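Writing a handling standard for a three-gear assembly cell

Hugo Jacquet

I have been rewriting our bench procedure for the small gear assembly, the one where three spur gears go onto three pins on a ring-shaped plate. The old version, which we called Lurnari after the folder it lived in, was 87 lines long and had been edited by everyone who ever touched the cell. It contained two different definitions of a finished cycle. It also mixed rules for the operator with parameters for the controller, so a change to either meant a new revision of both.

The new document is called Dolus. It covers layout, gripping, placement, recovery and logging, and it leaves machine safety to the risk assessment, where it belongs. If you are writing something similar, keep that separation. A work procedure that restates safety limits will sooner or later disagree with the document that sets them, and an operator will read the wrong one.

What follows are notes on the clauses that took the longest.

Layout. The plate goes on the dark mat, right of center as seen from the arm's side, and it is placed by hand. Loose gears go to the left, flat, with clear mat on all sides. The old procedure gave coordinates for each loose gear. Operators ignored them, and they were right to, because the policy is supposed to cope with variation and exact starting positions hid the cases where it could not. Dolus sets a minimum clearance between parts and a boundary for the pickup area. Inside that boundary, anything goes.

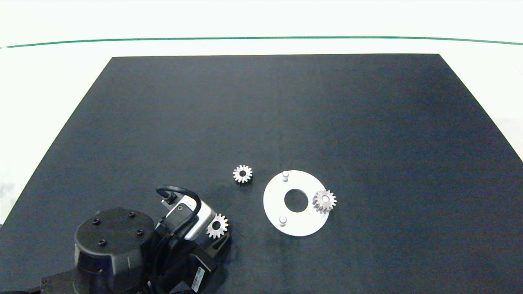 The clearance rule is written in terms of the gripper and never in terms of the gear. Both fingers need room to come down beside the teeth without touching a neighbor. We use the full open width of the fingers plus 4 mm. If you specify clearance from the part alone, the number has to be revised every time somebody fits a different set of fingers, and in practice it will not be.

Mat. Dark and matte, replaced when creases are deep enough to tilt a part. Light scuffing is acceptable. We wipe it at the start of a session and do not use spray on it, as residue shows up in the camera image as a pale patch. The white border of the table must stay visible past the mat's far edge, which gives the overhead exposure something stable to settle on.

Gripping. Fingers close across the outside of the teeth, gear face parallel to the mat. The clause that caused the most argument was about finger rotation. Jakubowski, our integrator, wanted a fixed approach angle for every pick. We settled on free rotation with one restriction: the closing line must not point at the plate if the gear is within one finger length of it. A slipped gear then travels along clear mat and doesn't hit the assembly.

Grip force is a parameter and is kept in the parameter sheet. The procedure says only that it may not be changed during a session. Before this was written down, we had a run in June in which the force was raised twice between cycles to get past a bad batch of fingers. Nothing from that run could be compared with anything else, and we discarded 300 cycles.

Definition of seated. This is the clause I would write first if I were starting over. A gear counts as seated when its lower face is in full contact with the plate and it stays there after release. A gear resting on top of a pin is not seated. A gear that overhangs the rim of the plate may or may not be, as overhang is normal for this geometry, and the only reliable indication is height. Tilt is the common failure. From the head camera, a tilted gear shows more side wall along one edge, but the effect is small and I don't accept it as evidence without a second view. 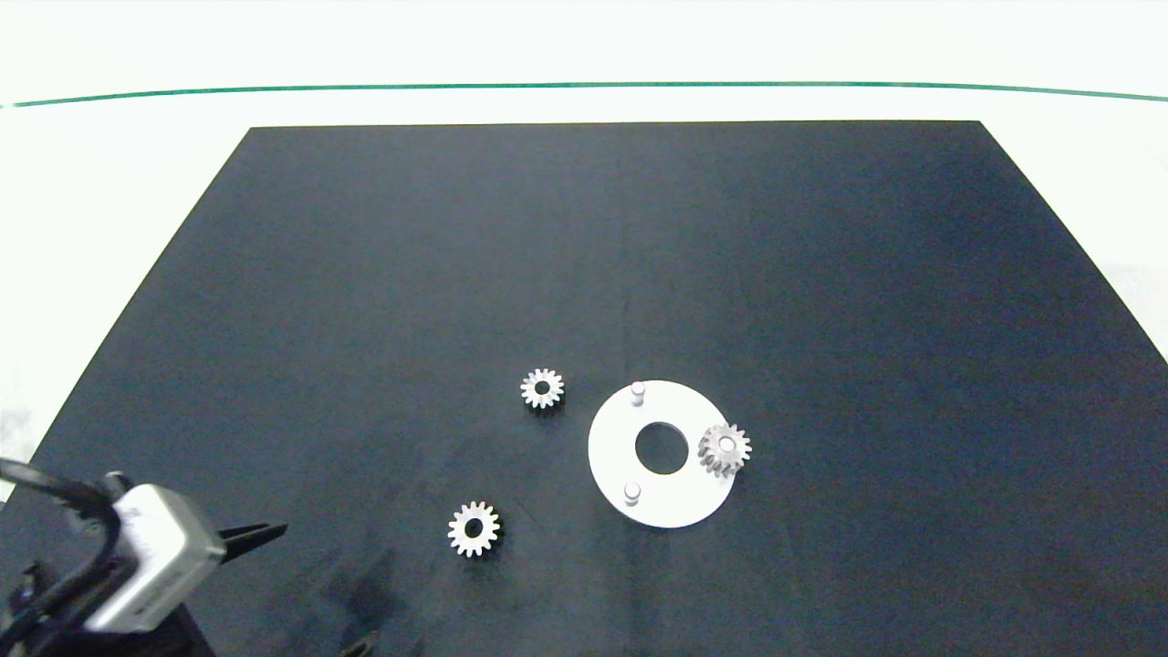
Head camera view. Two gears loose on the mat, one on the plate, fingers clear of all of them.

A cycle starts only from a recorded state. The operator captures one head view with the arm out of the way of the parts, then enables motion. The capture is compared with the layout rule by a person. We tried automating the check with a tool called Hatarel and went back to doing it by eye, mostly over glare on the gear faces. I may revisit that.

Order of placement. Not specified. Meshing is easier when the teeth of the gear going down are offset from those already in place, and the controller handles this with a small search rotation. Dolus limits the search to 6 attempts. After the last one, the gear goes back to the mat, inside the pickup boundary, and the attempt is logged as a return. It is not logged as a failure. The two have different causes, and combining them was the worst habit of the old procedure.

Recovery. An operator may reach in only with motion disabled, and may move only the part that caused the stop. Straightening up the other gears while you are in there is prohibited. It looks harmless and it changes the state of the cycle without a record. If more than one part has to move, the cycle is closed and a new one begins.

Wrist camera. Both fingertips must be in view, with the target gear between them before the close command. The plate will usually run out of view on one side during a pick near it. That is acceptable. Polished faces reflect the fingers and the teeth of nearby gears, so any reviewer marking contact points should work from edges and shadows and leave the bright areas alone.

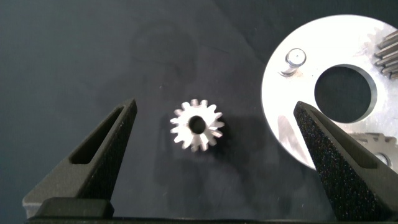 Last modified: 17 April 2024

Finger inspection comes at the end of the document and should probably move nearer the front. Look at the inner faces and the tips before each session. Wear on an outer corner can be left. Wear on a gripping face means the pair is replaced, both sides together, and the change is entered in the log with the cycle number.

Logging itself is short. Each cycle gets a start capture, an end capture, the parameter sheet revision, the finger pair number, and one of three outcomes: complete, stopped, or closed by operator. Returns are counted separately. Free text is allowed but can't be used to change an outcome.

Still open: whether the plate should be fixtured. At present it sits on the mat under its own weight and can shift if a gear is pressed down off axis. A fixture would remove that, along with a class of error I would like to keep measuring for now. The next revision will include a limit on plate movement per cycle, once I have a way of measuring it that doesn't depend on the head camera alone.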